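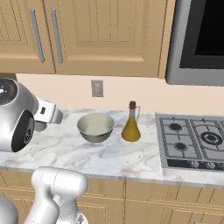 Kitchen cell in the simulator, gripper above and left of the bowl. Oil cruet to the right of it, hob beyond.

November, 16:10

Back on the sim copy of the kitchen cell. Quách changed the finger offset in the arm model this morning and says the drift is cured. I am not convinced. Two clean runs were reported, both with the bowl in the same spot, and I wouldn't sign off a kettle on that.

Reset everything to the Hendel config and ran the approach 28 times, shifting the bowl a little each time. Fingertip error is smaller than last week but it still grows when the elbow is low. To me that smells of a wrong link length, with the offset papering over it. Margarida Rebelo thinks it is the wrist zero. Could be. Her argument would be stronger if the wrist log hadn't been switched off.

Also: collision margin on the cruet was set to 2 mm. Who did that? Put it back to the old value. The neck is thin and I don't trust the mesh there, the handle even less.

Jillard's calibration script finished with residual "OK" and no number. Changed it to print the number. Run 67 in the shared log is mine, ignore the one before it, wrong config loaded.

To do
- measure the lower link on the real arm at Hamley, with calipers, not off the drawing
- wrist log ON before anybody reruns
- repeat with the elbow high, same bowl positions
- leave Quách's offset in its own branch until then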